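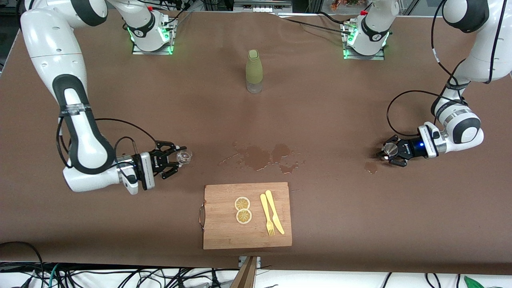

Starnus tables leave our Rinosstead workshop with an oil finish, and most of the questions we get are about how to look after it. Oil soaks into the wood instead of sitting on top, so it feels good under the hand but needs more attention than varnish. Spills are the main worry. If you are cutting fruit or pouring drinks, cover the table with brown paper first, as has been done here under the olive-green bottle and the board with the lemon slices. Paper catches the first of a spill like the brown one in the middle, but it is not waterproof. Lift it off soon after and check the wood below. The answers on this page apply to all Starnus dining tables, desks and benches. For painted pieces, see the separate page.

How long should I wait before using a new table?

You can use it the day it arrives. The oil is dry to the touch by then but goes on hardening for a few weeks. During that time use coasters and placemats, and don't leave anything sitting on it overnight. Rubber feet and vinyl placemats are the worst for marking fresh oil.

What do I clean it with day to day?

A soft cloth, wrung out in plain water, then a dry cloth. Wipe along the grain. For grease, add a drop of mild dish soap to the water and go over the spot again with clean water afterward. Do not use glass cleaner, bleach, scouring powder or the green side of a sponge.

Can I use lemon juice or vinegar on the table?

No. Both are acids and both will dull an oiled surface. On oak they can also leave pale spots. If juice gets on the wood, wipe it up with a damp cloth and dry the place.

I have a white ring. What is it?

Moisture trapped in the finish, usually from a hot mug or a cold glass. Leave it alone for a day, as many rings fade without help. If it is still there, rub a little oil over it with a soft cloth, wait ten minutes and buff it dry.

I have a black ring. What is it?

Water and iron. A wet can or a cast iron pan left on oak will do it. Oiling over a black mark only seals it in. Small ones can be sanded out at home, but if you are not used to sanding, send us a picture first.

What about coffee, tea and red wine?

Blot, don't rub. Then wipe with a damp cloth and dry. A stain that stays after cleaning is in the wood and will need light sanding and fresh oil. Coffee on walnut hardly shows. On ash or maple it does.

Which oil do you use?

All our tables are finished with Jarura hardwax oil in clear matte, two coats. Every table ships with a small can of the same oil. If you have run out, order from the workshop and tell us which wood you have. Other oils may work, but we have not tested them and can't tell you how the color will match.

How often should I oil the table?

Once or twice a year for a dining table in daily use, less for a desk. A simple test is to put a few drops of water on the surface. If they bead, the finish is sound. If they soak in and darken the wood, it is time.

How do I oil it?

Clean the table and let it dry fully. Rub on a thin coat with a lint-free cloth, leave it for ten to fifteen minutes and wipe off everything that has not soaked in. Most complaints of a sticky table come from skipping the wiping. Keep it clear until the next day. Spread used cloths flat outdoors to dry before throwing them out. A balled-up oily rag can catch fire by itself.

My table has a crack at the end. Is that a fault?

Usually not. Solid wood shrinks in dry winter air, and fine cracks at the ends often close up by summer. Keep the table away from radiators. If a crack is wide enough to take a coin, write to us.

Do you refinish old tables?

Yes, if we made them. Sanding and re-oiling a top costs $147, with pickup extra. Esther Muli does the bookings and will ask for the number stamped under the top. Tables from the Hlongwane line have a veneered top and can be re-oiled but not sanded. We close the finishing room in August, so work that comes in during July may wait until September.

Who do I ask if my question isn't here?

Write to the workshop, attention Kiprono Ogola for repairs and Pendo Masanja for orders and spare oil. Include the type of wood and a picture taken in daylight if you can.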